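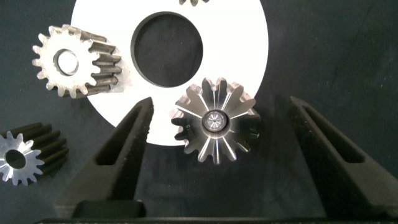 Robot Manipulation, Unit 8
Learning to grasp from the wrist view

By now you have all driven the arm by hand and found out how hard it is to pick up a small shiny part. Today we get to the fun bit: letting the arm learn it from our own demonstrations.

The method

The idea behind behavior cloning is almost embarrassingly simple. We record what the wrist camera sees and what the person driving the arm does next. Then we train a network to go from the first to the second. There is no model of the gear, no list of grasp points and no reward to design. If you liked the planning unit, this may feel like cheating (I love it anyway).

Our policy takes the last 2 wrist images plus the finger opening and predicts the next 8 motions of the gripper. We run the first few of those, look again, and predict again. Predicting a short run of motions makes the arm much less jittery, and you will see the difference right away when you try it both ways in lab.

Why gears?

Polished metal is hard on depth sensors. The teeth throw bright streaks that move whenever the camera moves, so a point cloud of a bevel gear often has holes right where you want to put a finger. The wrist view has the same glare, but a network trained on plenty of it can learn which streaks to ignore. Spur gears bring their own trouble: a long toothed body can roll, and the best approach depends on which way it is lying.

What the Brenholm runs showed

The Brenholm set has 40 demonstrations per part. Three things to write down:

With the wrist camera alone, the policy did better on bevel gears than with the overhead camera alone. The fingertips stay in view right up to the close, and small errors get fixed late.

With 5 demonstrations it learned to reach and almost never learned to close. Timing the close seems to need far more data than getting there.

Gears that touched or overlapped were the most common failure. The arm would settle between two parts and close on nothing. Wonderful videos, terrible scores!

The open question is drift. Once the arm is a little off, it sees views no demonstration ever covered, and the next guess is worse. Urley handles this by adding recovery demonstrations, started from bad poses on purpose. We will compare the two in August.

For lab

Read the Urley notes, sections 2 and 5. Train once with single motions and once with runs of 8, same seed. Bring both plots, and save your failed grasps too, we'll go through them together.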